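Casham Two-Arm Desk Unit

Desk clearing and item sorting for offices, mail rooms and front counters

Most pages like this one promise that a robot will give your staff their day back. We sell the Casham and we would not go that far. It picks up small items from a table and puts them where it has been taught to put them. It is slower than a person, and it will stay slower for a while.

The unit has two arms with multi-fingered hands on a fixed torso. It handles the mixed clutter that ordinary pick-and-place equipment refuses: folders, notebooks, boxes, tubes, bottles. Thin loose paper is still a weak spot.

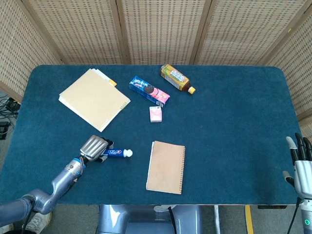
What changes for the people nearby is harder to put on a spec sheet. At our Grencombe office, tidying stopped being a chore at the end of the day and turned into a string of small interruptions. Somebody has to reset the unit after a bad grip. Somebody has to decide what counts as trash. Two of our clerks like having it. The others would rather have had a part-time hire, and we can't say they were wrong.

Before you order, ask who will look after it on a busy Thursday. If the answer is "whoever is free," wait.

Setup takes 3 days on site. Allow 4 weeks before you judge the results, and be suspicious of any supplier who shows you numbers sooner.

In the package: torso unit, both arms and hands, cabling, Somboon control software, operator training for 2 staff.

Not in the package: table, floor marking, extended service plan.

Rental is available by the month. We suggest it over buying for a first unit. Contact sales for current rates.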